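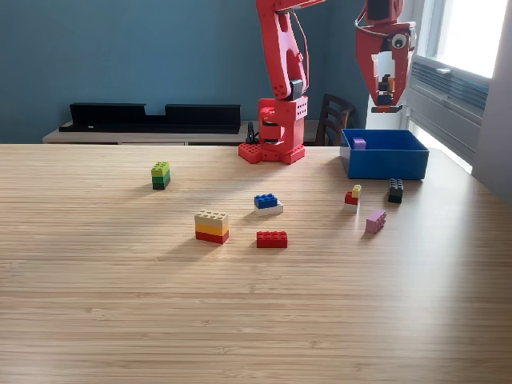
La **brique de construction à tenons** est un élément de jeu en matière plastique moulée, muni sur sa face supérieure de plots cylindriques, les tenons, qui s'emboîtent dans le dessous creux d'une autre brique. L'assemblage tient par simple friction et se défait à la main, sans colle ni outil. L'empilement vertical, brique sur brique, en est la forme la plus élémentaire : deux ou trois pièces suffisent, et la couleur sert souvent à distinguer les étages, comme dans une pile allant du vert foncé à la base au vert jaune au sommet, ou dans une autre qui superpose le rouge, le jaune orangé et le beige. Le rangement se fait d'ordinaire dans un bac ouvert, posé sur la table ou à côté.

## Terminologie

On parle en français de *tenon*, de *plot* ou, plus familièrement, de *picot*. La *brique* désigne l'élément de hauteur normale ; la *plaque* désigne un élément plus mince, qui sert de semelle, de plancher ou d'intercalaire. La *plaque de base* est une grande plaque destinée à recevoir une construction entière. Les dimensions s'expriment en nombre de tenons, largeur puis longueur : une « deux sur quatre » porte deux rangées de quatre tenons.

Le mot *pile* s'applique à un assemblage dont les pièces se recouvrent exactement ou presque. Lorsque les pièces raccourcissent d'un étage à l'autre, on parle de *gradins*. Un assemblage en *décalé* fait dépasser la pièce supérieure ou inférieure d'un ou de plusieurs tenons.

## Principe d'assemblage

Chaque tenon vient se serrer entre les parois intérieures de la brique du dessus et, selon les modèles, contre des tubes ou des nervures moulés dans le creux. La tenue dépend du nombre de tenons engagés. Une pièce fixée par un seul tenon pivote librement ; à partir de deux, l'orientation est bloquée.

La précision du moulage est déterminante. Un jeu trop grand donne des piles qui se défont au moindre choc, un serrage trop fort rend le démontage pénible, surtout pour les plaques minces, difficiles à saisir. Les fabricants joignent parfois à leurs boîtes un levier plat qui se glisse entre deux éléments.

Pour la construction des murs, les joints verticaux sont croisés d'un rang à l'autre, comme en maçonnerie. Les colonnes simples, sans croisement, restent fragiles dès qu'elles prennent de la hauteur — on les renforce par une plaque posée à cheval sur deux colonnes voisines.

## Couleurs

Les premiers assortiments se limitaient en général au rouge, au blanc, au bleu et au jaune, auxquels se sont ajoutés le noir et le vert. Les teintes intermédiaires (beige, lavande, vert jaune, violet) se sont répandues plus tard, avec les boîtes à thème. Le blanc et le gris clair sont les plus sujets au jaunissement lorsqu'ils sont exposés longtemps au soleil.

La marque Govero a commercialisé un coffret d'initiation de 108 pièces réparties en 9 couleurs, vendu avec un bac de rangement. Le coffret Honkanen, plus petit, comptait 89 pièces et un livret de modèles sans texte. Les deux gammes sont compatibles entre elles, à l'exception des plaques de base, dont l'épaisseur diffère.

## Usages éducatifs

À l'école maternelle, les briques servent aux activités de tri, de reproduction de modèle et de repérage dans l'espace. L'exercice de la pile consiste à reconstituer un empilement de deux ou trois couleurs dans l'ordre donné. On introduit ensuite des pièces de longueurs différentes, ce qui oblige à tenir compte de l'alignement en plus de la couleur.

La ludothèque de Tendville propose chaque année, en août, un atelier de construction libre limité à 10 participants par table. Les pièces y sont distribuées en vrac et les assemblages sont démontés en fin de séance.

## Rangement et entretien

Deux méthodes de tri dominent. Le tri par couleur est rapide et agréable à l'œil, mais il rend longue la recherche d'une petite pièce parmi d'autres de même teinte. Le tri par forme demande plus de compartiments et convient mieux aux collections importantes. Beaucoup d'utilisateurs s'en tiennent à un bac unique, large et peu profond, dans lequel on peut étaler les pièces de la main.

Le lavage se fait à l'eau tiède savonneuse, sans dépasser la température indiquée par le fabricant. Les pièces sont mises à sécher tenons vers le haut, sur un linge, afin que l'eau s'écoule du creux. Le lave-vaisselle et le sèche-cheveux sont déconseillés en raison du risque de déformation.

## Collections

Le musée du jouet de Prurnden conserve un ensemble de briques anciennes, dont plusieurs coffrets Honkanen avec leur livret d'origine. Les éléments dépareillés y sont classés par moule.

## Voir aussi

- Jeu de construction
- Plaque de base
- Ludothèque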